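Wasberg Sim – Guía de puesta en marcha
Sección 4. Cargar una escena de mesa y lanzar la primera tanda

Antes de empezar: licencia activa, Flodero instalado (el gestor de objetos, va en descarga aparte) y 10 GB libres en disco. Si vienes de la versión de febrero, borra la carpeta de caché. Si no, salen texturas viejas.

4.1 Cargar la escena

1. Abre Wasberg y entra en Escenas > Nueva > Mesa.
2. Elige la plantilla Ciltosier. La otra, Thambiah, es para estanterías y no sirve en esta sección.
3. Espera a que la barra llegue al final. La primera vez tarda, compila los materiales.
4. Pulsa Poblar. Flodero coloca los objetos del catálogo sobre el tablero.
5. Guarda con otro nombre. La plantilla original es de solo lectura y no avisa.

Nota: el catálogo base trae 793 objetos. Los que tengan el icono gris aún no se han descargado, clic derecho > Traer.

4.2 Ajustar objetos y luz

1. Separación mínima: déjala en 6 cm para las primeras pruebas. Con menos, las cajas de colisión se pisan y la física salta.
2. Semilla: apúntala. Sin semilla no hay forma de repetir la escena.
3. Luz: Interior suave. Activa Sombras externas si quieres sombras de cosas que quedan fuera de cámara.
4. Brazo: de momento en Oculto. Se activa en la sección 5.

PRECAUCIÓN: no cambies la escala de un objeto con la física en marcha. Pausa primero. Si ya lo has hecho y el objeto ha atravesado la mesa – Deshacer dos veces y volver a poblar.

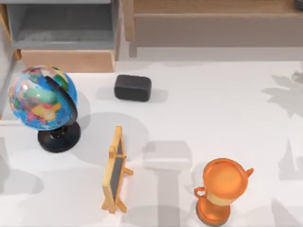
La vista previa es lo último que se revisa antes de lanzar nada, porque despues los fallos se repiten en todas las variaciones. Comprueba que cada objeto apoya bien y tiene aire alrededor: el globo terráqueo con su base negra, el bloque negro tumbado, el caballete con la pizarra, la copa naranja. Ojo con la copa, muy abajo en la vista; si tu tarea la usa, sube el encuadre un poco en Cámara > Desplazar. Sombras externas está activado, de ahí la sombra de hojas a la derecha.

4.3 Lanzar la tanda

1. Tanda > Variaciones. Para probar basta con 10.
2. Marca Guardar profundidad solo si la vas a usar, ocupa mucho.
3. Pulsa Lanzar y no cierres la ventana de Flodero.
4. Al acabar, abre el registro. Líneas en rojo = objeto caído o fuera de la mesa.

Nota: el plan básico llega a unas 3.000 variaciones al mes. Las fallidas tambien cuentan.

Si la tanda se queda parada en «Preparando», reinicia Flodero, no Wasberg. Sigue en la sección 5, Activar el brazo.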